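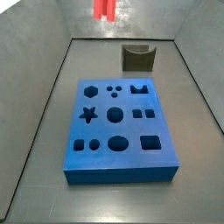

Battery buses on the 638: opportunity charging or overnight?

Forum index > Buses and trams > Electric and hybrid

topdeckfront
4 May 2020
I've been meaning to start a thread on this for ages and now I've got the time, so here goes. The 638 from Trurnudine bus station up to Skivus has had battery buses on it since the winter and I think they're brilliant! For anyone who doesn't know the route, it's a long old slog, up through the estates, over the ridge by the reservoir and then down into Skivus with a couple of really nasty bends where the driver has to take the whole road. The old diesels used to scream up there in second. You couldn't hear yourself think upstairs, and if you sat at the back on the lower deck your feet got cooked.

The new ones are Asars, single motor on the rear axle, and they just go. I rode the full route and back on a wet afternoon before everything shut down and the driver let us have the heating on the whole way (he did turn it down on the climb, I noticed). The thing that got me was pulling away from the stop halfway up the hill. Dead smooth. An old chap across the aisle said "is it on?"

What I'd love to know is how they charge them. There's a mast with a hood at the bus station, the kind where an arm comes up off the roof of the bus, but I've hardly ever seen it used. Are they doing it all at the depot overnight now?

hillstart
I drive it, so I can answer some of that. Mast is used, but mostly in the morning layover when you might not be looking. You pull up to the painted line, handbrake on, press the button, wait for the arm. You get a green light on the dash. If you've stopped short the arm goes up, has a think and comes down again, and you have to shuffle forward with everybody watching.

The rest is overnight at the Gill Lane depot on plugs. The original plan was mast charging at both ends, but the Skivus end never got built.

topdeckfront
Oh that's great, thank you! I had no idea Skivus was meant to get one as well. Where would it have gone? By the toilets?

hillstart
Other side, where the recycling banks are. They got as far as digging the trench for the cable and then filled it in again.

wirefan
Going to be the grump here. I'm as pleased as anybody to see the diesels go, but hauling a couple of tonnes of battery over that ridge all day is a daft way of doing it when you could hang wire on the climb. You only need it on the hill! Bus puts its poles up at the bottom, runs off the wire to the summit, charges the battery while it's at it, drops them at the top and runs down into Skivus on its own. Plenty of towns on the continent do exactly that. You could halve the battery and carry more people.

depotcat
Wire on the reservoir road, though? With the trees along there? I love a trolleybus as much as you do (you've seen my avatar) but I've also seen what that road looks like after a gale. And somebody has to own the wire. A mast is one thing in one place with one fence round it. Wire is poles, feeders, a tower wagon, people trained to go up in the tower wagon, and a row with every house that gets a bracket on the front wall.

wirefan
Trees can be cut back, they have to be cut back for double deckers anyway. I'll give you the tower wagon.

My point is about the weight. Every one of those buses is dragging its fuel tank up the hill whether it's full or empty. A diesel gets lighter as the day goes on, a battery never does.

hillstart
On the other hand I get a fair bit of it back coming down. Lift off at the summit and you hardly touch the brake pedal until the first bend. The gauge goes up by a decent chunk by the time you're at the school. On the diesels we used to smell the brakes.

topdeckfront
I love that. So is it better for range to drive it hard uphill and let it roll down the other side, or to keep it gentle the whole way?

hillstart
Gentle. There's a little bar display that tells on you. Some of us are quite competitive about it.
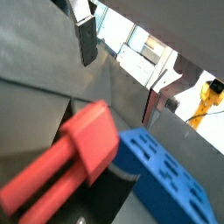 marginal_seat
Hello all, mostly a lurker, but I use this route to get to work so I've got opinions. Passenger side of things: much quieter, yes, and less of that shudder at the lights. But the seats over the rear wheels are now up on a great big step because of where the battery packs are, and my mum can't manage it. On the old buses she had a choice of seats. Now it's the front few or nothing, and they go to the buggies first. Has anybody fed that back?

topdeckfront
Hadn't thought about that at all, and I should have. I always go for the high seats on purpose because of the view.

depotcat
It's a fair complaint. Some of the packs are on the roof and the rest are at the back where the engine would have been, hence the step. The later Asars put more on the roof and the floor is flat further back, but then you can't get them under the low bridge by the cattle market, so the 638 would have to go round. Swings and roundabouts. Do write in though. They do read them.

marginal_seat
I will. I'll also say the stop announcements are a huge improvement and you can hear them now!

wirefan
With half the battery you wouldn't need the step. Just putting that there.

depotcat
I walked into that one.

saltmarsh
Can I ask about battery life? I keep reading people online saying they'll all be scrap in no time and the council will be left with a shed full of dead ones. What's the real position? I'm properly interested, I'm not having a go.

depotcat
Depends on the chemistry and how you treat them. The supplier talks of 2000 full cycles on these before the capacity drops to the point where they'd swap them out. A full cycle means the whole lot, empty to full, so a top-up at the mast only counts as a slice of one. If you look after them and don't run them flat, you're looking at the packs lasting a good share of the life of the bus. And when they come out they aren't dead, they've just lost enough that you'd worry about the last run of the evening. You could stack them in the corner of the depot and use them to take the edge off the overnight load. I'd love to see Gill Lane do that.

saltmarsh
Thanks, much clearer than what I'd read. So the evening run is the worry?

hillstart
In cold weather, yes. Summer's a doddle. In the cold snap we had one go back to the depot with 5 per cent showing and the cab heater off. The driver had his hat on. It's an awkward working, that one, because it misses the mast both times, the layover is too short. Move it by a few minutes and the problem goes away, and several of us have said so.

wirefan
Or charge on the way up the hill...

topdeckfront
Ha! You don't give up, do you? I'm starting to come round to it, mind. Is anybody making a bus with poles and a battery that would fit round those Skivus bends?

wirefan
There are rigid ones of ordinary length, yes. The bends are off the wired bit anyway in my scheme, so it'd be driven exactly like the present one. I've drawn it all out on a map with the feeder points marked. I did it in a long evening and I'm very happy to post it.

depotcat
Post it! I'll still disagree, but I want to see where you've put the substation.

fleetlist
Coming in from the numbers end of the hobby. There are 40 Asars on order for the whole Trurnudine area if the funding holds, and the 638 has first call on them. The next lot were down for August. With everything as it is I'd be surprised if that month survives, but the order hasn't been cancelled as far as I know. The diesels coming off are going to the school contracts, so if anyone wants a last ride with the proper noise, keep an eye out once we're all travelling again.

topdeckfront
Fantastic, thank you. I'll be wanting one of each, quiet one up and noisy one back.

marginal_seat
You're welcome to the noisy one.

hillstart
Do we know if the next batch have the same mirrors? The cameras are on some of the demonstrators and I can't say I got on with them. In rain the nearside screen was a smear.

fleetlist
Ordinary mirrors on the paperwork I've seen. Camera ones were an option and it wasn't ticked.

depotcat
Good. I quite like the cameras myself, less to knock off in the wash. But I'm not the one reversing at Skivus.

saltmarsh
Why do they reverse at Skivus? I thought there was a turning circle.

hillstart
There is, and there's a skip in it. 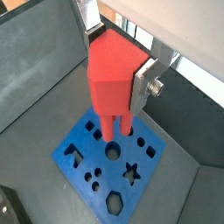
Red piece gripped above the blue board.

wirefan
Map's done but the file is too big for the forum. I'll split it into the climb and the summit and put them up tonight. Substation is behind the pumping station, depotcat, before you ask. There's already a track to it.

depotcat
Behind the pumping station floods! Go on, post it anyway.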